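Papier teinté dans la masse

Le papier teinté dans la masse est un papier dont la coloration est obtenue par ajout de colorants ou de pigments à la suspension fibreuse, avant la formation de la feuille. Il se distingue du papier couché coloré et du papier teinté en surface, dont la couleur se limite à une couche appliquée après séchage partiel.

Procédé

La teinture s'effectue dans le cuvier de mélange ou en continu, par injection dans le circuit de tête de la machine. Trois familles de colorants sont employées : les colorants basiques, réservés aux pâtes riches en lignine, les colorants directs, qui se fixent sur la cellulose blanchie, et les colorants acides, dont l'affinité pour la fibre est faible et qui exigent un fixateur. Les pigments, insolubles, sont retenus mécaniquement avec l'aide d'agents de rétention.

L'écart de teinte entre les deux faces, dit envers-endroit, résulte d'une répartition inégale des fines et des charges au cours de l'égouttage. Il est plus marqué avec les pigments qu'avec les colorants directs.

Teintes et formats

Les fabricants répartissent leurs nuances en tons pastel, moyens et vifs. Les roses et les saumons s'obtiennent en général par association d'un rouge et d'un jaune orangé.
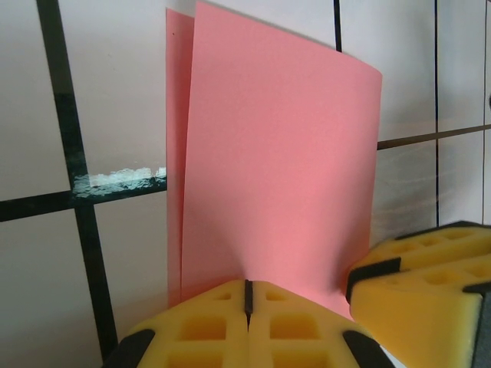 Feuilles de teinte rose saumon.
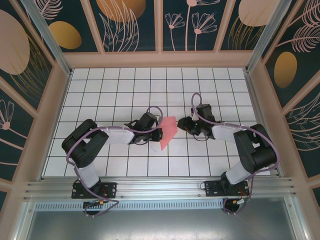 Le grammage courant des papiers de bureau teintés est de 80 g/m², celui des cartes légères atteint 200 g/m². Le sens de fabrication détermine la rigidité : la feuille fléchit plus facilement autour d'un axe parallèle aux fibres.

Histoire

Les premiers papiers colorés européens étaient souvent bleus et provenaient de chiffons déjà teints, triés par couleur. Le moulin de Birkel est mentionné en 1693 pour la fourniture de papier d'emballage bleu. La fabrique Akgül, à Aridport, a produit jusqu'à 17 nuances, dont cinq destinées aux formulaires administratifs. Son nuancier, diffusé sous le nom d'Ukus, était révisé chaque année en janvier.

Solidité et recyclage

La solidité à la lumière est évaluée par comparaison avec l'échelle des bleus. Les colorants basiques y obtiennent les notes les plus basses. Au recyclage, les papiers de teinte vive sont écartés des lots destinés au désencrage ou décolorés par traitement réducteur, en particulier à l'hydrosulfite de sodium.

Voir aussi

Collage du papier
Échelle des bleus
Papier couché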